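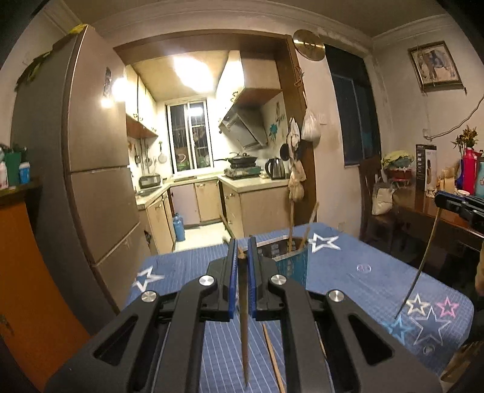
Parallel gripper drops thin wooden sticks after a few minutes of work

Posted by Vusumuzi Shabalala, September 2020

I have a two-finger parallel gripper with blue rubber pads on both fingers. The task is simple: take a thin wooden stick out of a paper container, hold it vertically, move it sideways and put it down on the table. Cold, it works every time. After a few minutes the stick begins to rotate between the pads during the sideways move, and a little later it falls out completely. Yesterday I logged 276 picks over one evening and had 14 drops, all of them in the second half of the session. The controller reports the same closing position on the good picks and the bad ones, so as far as it knows the grip is fine.

What I have tried: cleaning the pads with a dry cloth, raising the closing current one step, and slowing down the move. Slowing down helped a little. Raising the current made the sticks bow and I put it back. The linkage pivots have no play that I can feel with the power off. The supply is a Jestolum bench unit and the voltage does not sag on the meter.

Is this a pad problem, a linkage problem or a motor problem? I would like to know before I order parts.

Dilek Keskin

The controller reports position at the motor. It does not report position at the fingertips. Between the two you have the linkage, the finger bodies and the rubber, and all of them can give. The same closing position with less force at the tip is entirely possible, so I would stop using that number as evidence.

Check these in order:

Motor temperature. Many small drives reduce current when they get warm, and some do it without raising a fault. Log the actual current, not the commanded current, from a cold start until the first drop. If actual current falls while commanded current stays flat, you have found it.

Pad parallelism. Close the gripper slowly on a strip of thin paper at the top of the pads, then at the bottom, and pull. If the paper slides at one end and holds at the other, the stick is being held at one point and will rotate around it. A thin stick is the worst case for this. A wide block would hide the fault.

Pad surface. A dry cloth moves dust around. Use a lint-free cloth with a small amount of isopropyl alcohol, let it dry, and repeat the test. Try it on one corner first if you do not know what the rubber is. Wood dust builds up slowly, and this would also match drops that come late in the session.

Do the paper test with the motion program stopped and the gripper commanded by hand at the lowest current. Keep fingers out of the linkage slots. The pinch point is there as well as between the pads, and people forget it.

Chaiwat Srithong

had this on mine. replaced pads. fixed

Assunta Marchetti

I agree with Dilek on the order of the checks. Two additions.

First, the pivots. No play with the power off does not tell you much, because the load is in the other direction when the gripper is closing. Close it on a rigid block, leave it holding, and press sideways on one fingertip with a wooden rod – not with your hand. On a unit we had at Boltatham, one pivot had a worn bushing that was only visible this way. The fingertip moved by roughly 3 mm under load and felt solid when idle.

Second, a dropped stick should stop the cycle. From your description the arm continues the move with nothing in the pads and then opens over the table. With sticks this is only a nuisance. With anything heavier or sharper it is a safety matter, and the time to add the check is now. Close fully on nothing once, record that position, and treat any reading near it as an empty grip. For a stick this thin the margin will be small, so you may need to average 6 readings or add a separate sensor.

Vusumuzi Shabalala

Update. Actual current stays flat, so it is not the motor. The paper test failed at the bottom of the pads: one pad has started to lift at its lower edge. I have reglued it and will run another full session before I mark this as solved. The empty-grip check is not in yet.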